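件名: Re: [舞台音声解説ML] ダンス公演の音声解説、どこまで言葉にしますか
差出人: ウンピニ・エシエン
日付: 2019年4月30日

マウリさん、みなさん

エシエンです。マウリさんのメール、読んですぐ返事を書き始めたのに、稽古から帰ると寝てしまう日が続いて、こんなに間があいてしまいました。すみません! でもこの話題、いま私が一番話したいことなんです。長くなります。お茶を淹れてから読んでください。

先に元のメールを引用しておきます(途中から入った方もいるようなので、あえて長めに残します)。

> みなさん、マウリ・ザカリアです。
>
> 芝居の音声解説は何本かやってきましたが、今度はじめてダンス作品を引き受けることになりました。
> 台詞はいっさいなし、上演時間は60分、ほぼ切れ目なく音楽が鳴っています。
>
> 芝居のときは「台詞の隙間に入れる」という原則があったので、どこで喋るかはだいたい台本が決めてくれました。
> ところがダンスには隙間がない。あるいは全部が隙間です。
> 稽古の映像を見ながら仮の原稿を書いてみたのですが、右手が上がる、左足が下がる、回る、また回る、と書いていくうちに、自分でも何を伝えているのかわからなくなりました。
> 試しに友人に聞いてもらったら「体操の号令みたい」と言われました。その通りだと思います。
>
> そこで、ダンスの解説を経験された方にうかがいたいのは次のようなことです。
>
> ・動きをどのくらい細かく言うのか
> ・「悲しそうに」「怒ったように」のような言葉を使うのか
> ・音楽に重ねて喋ることをどう考えるか
> ・黙っている時間をどのくらいとるのか
> ・振付家とはどの段階で、どんな相談をするのか
> ・事前の舞台説明やタッチツアーで何を済ませておくべきか
>
> 振付家は協力的ですが、「踊りを言葉で説明されるのは少しこわい」とも言っています。その気持ちもわかるので、余計に悩んでいます。
>
> どんな小さなことでも助かります。よろしくお願いします。
>
> マウリ

「体操の号令みたい」で思わず声が出ました。私の最初の原稿もまったく同じことを言われたんですよ。言ったのはエクア・アメテペさんで、その後ずっとモニターをお願いしている方です。あのひと言がなかったら、いまも号令をかけ続けていたと思います。

私が関わったのは、フィーフィ・イサハク振付の『カルデナス(Cárdenas)』という作品です。3月にファミリックス(Familix)の小劇場で試演をして、いまは本公演に向けて直しているところ。なので完成した方法の報告というより、作業台の上をそのままお見せする感じになります。マウリさんの項目の順番とは少し変わりますが、順に書きますね。

1. 号令から抜け出すまで

『カルデナス』も台詞がありません。ダンサーは6人、全員がほぼ出ずっぱりです。最初の原稿では、私は全員の動きを律儀に追いかけていました。下手の二人が腕を伸ばす、中央の一人がしゃがむ、奥の三人が歩き出す……。読み上げると息継ぎする暇もなくて、しかも実際の動きに必ず遅れるんです。言い終わった頃には、もう舞台は別のことになっている。

エクアさんは目をつぶって(彼女は全盲なので、つぶってもつぶらなくても同じよ、と笑われました)最後まで聞いてくれて、それからこう言いました。

「手足の場所はわかった。でも、この人たちは何をしているの?」

この質問に答えられなかったんです、私。悔しくて、次の日の稽古はメモを取らずにただ見ました。ずっと見ていたら、冒頭の場面は要するに、全員が床の一点に近づこうとしては押し戻される、それを繰り返しているんだとわかりました。腕がどうとか足がどうとかは、その押し戻され方の細部だったんですね。

それで冒頭の原稿はこう変わりました。

(旧)
「下手の男が右腕を前に伸ばし、左足を引く。腕を下ろす。中央の女が膝を曲げ、上体を後ろに反らす。起き上がり、一歩前へ。再び反らす。」

(新)
「全員が舞台の中央へにじり寄る。見えない風に胸を押され、あとずさる。また、にじり寄る。押される。」
 (ここから黙る)

新しいほうは旧い原稿のかなり手前で終わっていて、あとは息の音と足音に任せます。「にじり寄る」という動詞を見つけるのに丸一晩かかりました。近づく、歩み寄る、這い寄る、忍び寄る、全部ためして全部ちがう。動詞さがしは本当に楽しいです! 苦しいけど楽しい。うちの冷蔵庫には動詞の付箋がびっしり貼ってあって、家族には牛乳が取り出しにくいと文句を言われています。

2. どのくらい細かく言うか

いまのやり方では、場面ごとに「太い線」をまず決めて、その上に細かい描写をぽつぽつ置いています。

太い線というのは、この場面で全体に何が起きているか。集まる、散る、誰かひとりが取り残される、というような、客席の後ろからでもわかることです。細かい描写は、そこに一つか二つだけ。たとえば群舞のなかで急に一人の手首だけが震える瞬間があって、これは言わないわけにいかない。逆に、同じ回転が繰り返されるところは最初に一度きちんと言って、次からは「回る」だけ、さらに後では何も言わないことにしました。聞いている人は覚えていてくれます。

ただ、この省略は試演で一度失敗しました。二度目の回転は途中で逆回りになるのに、私はそれを落としていたんです。終演後にアコスア・アントウィさん(彼女は弱視で、輪郭と明暗は見えるそうです)から「途中から自分の見ているものと耳がずれて、どちらを信じればいいか迷った」と言われました。見え方がいろいろな方が同じ解説を聞いている、ということを頭ではわかっていたのに、原稿に反映できていなかったんですね。省くのはいいけれど、変化を省くと嘘になる。赤字で原稿の表紙に書きました。

専門用語についても少し。プリエとかアラベスクとか、クラシックの言葉は短くて便利なんですが、知っている人と知らない人の差が大きい。私は、公演前の説明で一度だけ定義したものに限って使っています。『カルデナス』では稽古場で「ぶらんこ」と呼ばれている動き(上体を前に倒して、腕の重みで左右に揺れる)があって、この呼び名をそのままもらいました。開演前に「ぶらんことはこういう動きです」と説明して、よければ座ったまま一緒にやってもらう。すると本編では「ぶらんこ」と言うだけで済みます。しかも聞いている人の肩がちょっと動くんですよ。はじめて見たときは嬉しくて、ブースで原稿を落としそうになりました。

3. 感情の言葉を使うか

ここは意見が割れるところだと思います。私が習った先生は「悲しそうに」は禁止、見えるものだけを言いなさい、という立場でした。芝居ならそれでだいたいうまくいくし、いまも基本はそうしています。

でもダンスだと、見えるものだけ、という線がとたんに曖昧になりませんか。「腕が上がる」と「腕を差し出す」では、もう解釈が入っている。「差し出す」と「すがる」の間にはさらに距離がある。かといって全部「上がる」にしたら号令に逆戻りです。

フィーフィに相談したら、彼の答えが面白かったです。感情の名前は言わないでほしい、でも重さ、速さ、抵抗があるかないかは、どんどん言ってほしい、と。だから「悲しげに歩く」はなしで、「足の裏を床から引きはがすように歩く」はあり。「楽しそうに跳ねる」はなしで、「着地を待ちきれずに次を跳ぶ」はあり。以来、この物差しがとても気に入っています。悲しいかどうかは聞いている人が決めればいいし、エクアさんなどは引きはがす歩き方のところを「私はちょっと笑った」と言っていました。客席で笑っている人を私は一人も想像していなかったので、これは嬉しい驚きでした。

比喩も同じ考え方で、重さや抵抗が伝わるなら使います。ただ、目で見たことがないと効かない比喩(「影絵のように」とか)は避けて、手や皮膚で覚えのあるものにしています。濡れたシーツ、固い引き出し、満員電車の背中。満員電車はフィーフィに却下されましたけど。

4. 音楽と沈黙

マウリさんの「隙間がない、あるいは全部が隙間」という言い方、まさにそれです。

私のところでは、作曲の音源をもらって、解説を入れてはいけない場所を先に塗りつぶしました。入れる場所を探すのではなくて、入れない場所から決める。ピアノが一音だけ鳴って消えるところ、全員が息を吸うところ、床を踏む音が音楽とずれ始めるところ。こういう場所は音そのものが舞台を伝えているので、喋ったら台無しです。塗りつぶしたら思いのほか残りが少なくて青くなりましたが、やってみたら足りました。

沈黙の長さについては、試演のとき思い切って長くとった場面があります。終盤のソロで、最初に位置と姿勢を言って、あとは踊りが終わるまで黙っていました。結果は半々です。アコスアさんは「ここが一番よかった」。別のお客さまは「機械が壊れたかと思った」。うわあ、と思いました。それはそうですよね、黙りますとは一言も言っていないんですから。本公演では、ソロの前に「ここからしばらく、音だけになります」と入れるつもりです。たったそれだけで、沈黙を待つ耳になってくれるはず。同じような経験のある方、どう予告しているか教えてください。

声の出し方も変えました。芝居の解説のときより少し遅く、語尾を下げきらないで、動きの終わりに合わせて置くようにしています。ダンサーと一緒に息をするのがコツだとフィーフィに言われて、半信半疑でやってみたら、ちゃんと合うんです! ただし激しい場面では本当に息が上がるので、ブースに水は必須です。音の出ない容器で。ペットボトルはマイクが全部拾います。

5. 振付家との相談

「踊りを言葉で説明されるのは少しこわい」、とても正直でいい振付家さんだと思います。フィーフィも最初はそうでした。

うちでよかったのは、完成した原稿を見せて承認をもらう形にしなかったことです。稽古の早い段階で、私が見たままを口に出しながら、フィーフィに横で聞いてもらいました。「いま、二人がもたれ合った」「いや、もたれてない、支えられるのを断ってる」という具合に、その場で直してくれる。稽古場では迷惑かなと心配しましたが、ダンサーたちも休憩のたびに寄ってきて、私のあれはどう聞こえるの、と訊いてくるようになりました。しまいには「断ってる」ように見えないなら踊りのほうを直そう、と振付が変わった箇所まであります。責任重大で冷や汗をかきましたけど、解説が作品の外側に貼るラベルではなくなった気がして、帰り道ずっとにやにやしていました。

困ったのは、変更が本番直前まで続くことです。これは仕方がないので、原稿を場面ごとに一枚にして、差し替えが効くようにしてあります。ホチキスで綴じると泣きます。クリップもだめ(外すときに音がします)。カードを机に並べて、終わったものから膝に落とす方式に落ち着きました。

6. 事前の説明とタッチツアー

ここに時間をかけられると、本編が本当に楽になります。ファミリックスでは開演前に20分もらいました。短いようですが、欲張らなければ足ります。

舞台に上がってもらって、まず床を踏む。『カルデナス』の床は場所によって硬さが違って、足音も変わるので、「この音がしたら奥にいます」と先に覚えてもらえます。それから衣裳。ダンサー本人が着た状態で袖と裾に触らせてもらい、そのまま軽く腕を振ってもらいました。布が鳴る音を近くで聞いておくと、本編で遠くから聞こえたときにわかるそうです。エクアさんは客席に戻ってからも、誰の袖の音か当てていました。私より正確でした。

それから小道具の球です。後半で全員が奪い合うことになるので、大きさと重さは必ず手で確かめてもらいます。持った人が口をそろえて「思ったより重い」と言うので、その言葉をそのまま解説に使わせてもらいました。

ひとつ反省として、案内係の声かけを統一しておくべきでした。「こっちです」「もう少し向こう」では伝わりません。舞台の上では時計の文字盤か、「右へ一歩」のような言い方でそろえると安心です。ダンサーにも事前に伝えておくといいですよ。彼らはつい身振りで説明してしまうので。
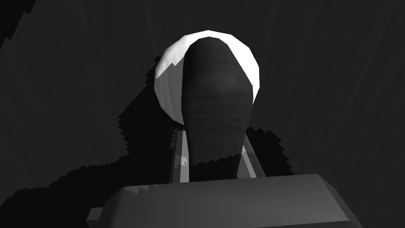
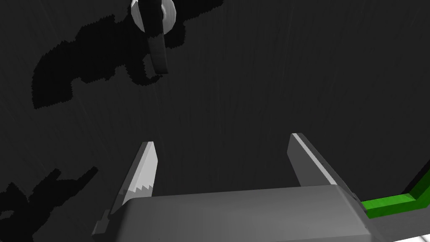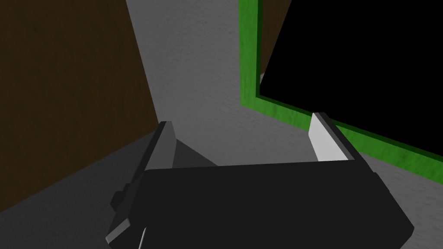 7. 機材と席のこと

質問にはなかったけれど、ひとつだけ。次の会場のプリデオ(Prideo)は400席で、ファミリックスとは広さがまるで違います。下見で客席をくまなく歩いてみたら、張り出しの下のあたりで受信機の音が途切れました。チケットを売り始める前に気づけて本当によかった。マウリさんも、会場が決まったら受信機を耳に入れて、ぜひ端まで歩いてください。通路もトイレの前も!

イヤホンは片耳にしています。もう片方の耳で足音と息を聞いてもらいたいので。左右どちらにするかは選んでもらいます。席は、ダンスの場合は前のほうがいいという声が多かったです。床の振動が来るからだそうです。ただ弱視の方は全体が見渡せる少し後ろを好まれることもあるので、予約のときにうかがうようにしました。

8. これから試したいこと

・終演後の感想会で、気に入った動詞と気に入らなかった動詞を挙げてもらう(試演でやったら大盛り上がりでした。「にじり寄る」は人気で、「たゆたう」は不評でした。私は好きだったのに)

・ダンサー自身の声で一場面だけ解説を録音してみる。踊っている最中は無理なので事前収録です。テンポが合うかどうか、まだわかりません。

・ステンバーグ(Stemberg)の稽古場で、音楽なしの通し稽古に解説だけをつけてみる。フィーフィは乗り気です。

長々と書いてしまいました。マウリさん、差し支えなければ冒頭の場面だけでも原稿を見せてもらえませんか。号令版のほうがいいです。太い線がどこにあるか、一緒に探したいんです。私の旧い原稿もお送りします。かなり恥ずかしい出来ですが、新しいものと並べて読むと参考になると思います。

それから、能や日舞の解説をされている方がこのMLにいらしたら、型の名前をどう扱っているか、ぜひ聞かせてください。「ぶらんこ」の件で、そこがいまとても気になっています。

動詞の付箋、まだ冷蔵庫に貼る余地があります。いい動詞があったら送ってください!

ウンピニ・エシエン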